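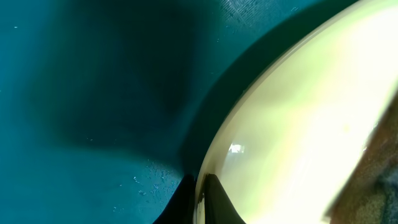
Written rules for gripper work tend to cover speed, force and the stop button, and to say little about contact that the operator did not plan. Kazue Hosoda, who maintains the handling rules at Sedwood, thinks the omission is a serious one. A black finger tip right beside a glossy, curved cream surface leaves little margin for a small lateral error, and in her view the clearance should be checked on the wrist camera before the fingers move. "The overview camera gives you the layout," she said. "It does not give you the gap."

The current edition of her rules, known internally as Handen, runs to 56 clauses. Almost 300 comments came in on the draft, many of them on the definition of "near contact." Hosoda settled on a test based on the view: if an operator cannot see surface between the finger and the neighboring object, the move is treated as contact and the lower speed limit applies.

Round, polished objects have a section of their own. "A reflection of the finger can be read as the finger," Hosoda said. "We had operators correcting toward the wrong edge." The clause asks them to find the outline of the object first, then the finger, and to ignore any dark shape that lies inside the outline.

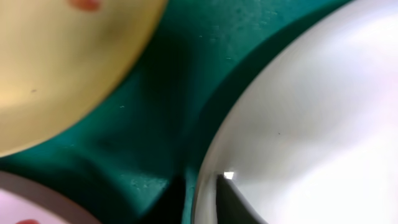
Wrist camera view of balls on billiard cloth, with a dark reflection on the white ball.

Liquids were the harder argument. The site at Suko wanted a single limit on fill depth, and Hosoda refused it. She prefers to limit how far the fingers may go below the rim of a tray — a figure that depends on the gripper and its seals. The rule also requires a grip check before lifting, as a sponge deforms under load and the finger spacing alone is a poor measure of hold.
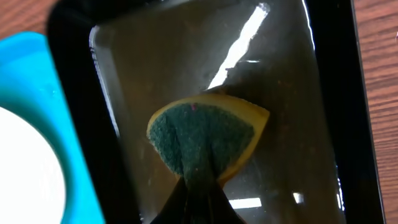

Two-finger grip on a sponge partly submerged in a black tray.

Asked what she would change next, Hosoda named glare. Handen mentions it once, in clause 10, and leaves the judgment to the operator. "I would like a procedure there," she said. "At present it is a sentence."

July
By Ásgeirsdóttir
892 shares
10 comments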